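Print this page | E-mail this page

PRUVER PRINT ROOM QUESTIONS "REDISCOVERED MASTER" CLAIM

Show opening in July sets 3 disputed woodblock sheets beside the paperwork

The Pruver Print Room will show three Japanese actor prints this July that have been sold more than once as the work of a single forgotten master. The Print Room does not think the case has been made.

The sheets carry no signature. The attribution rests on 2 dealer notes and a catalog entry from the Kasprzak sale, and the entry seems to have been copied from one of the notes. Neither note says how its writer reached that view. Buyers have paid for the name all the same.

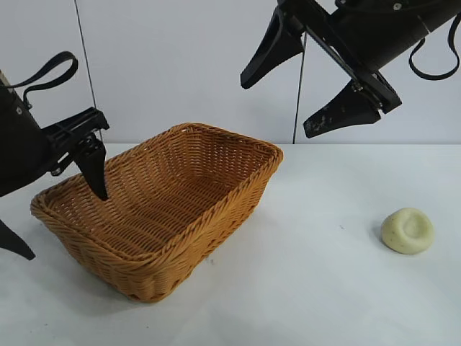
Visitors will find the prints hung next to copies of the notes, with wall labels that say what is known and stop there. The actors can be named from the crests on their robes. The theater can be guessed at. The artist cannot, in our view, and the labels will read "unknown designer" until someone brings better evidence.

Hunoteck, which scanned the sheets, has suggested that matching line widths point to one hand. Line widths tell us a good deal about the block cutter. What they say about the designer is less clear.

The scans will be added to the Unus online index, which already lists 2,600 prints, when the show opens. Doors close at 5 p.m., and at 3 p.m. on Friday.

Contact: Press Desk, Pruver Print Room | Copyright Pruver Print Room | Back to top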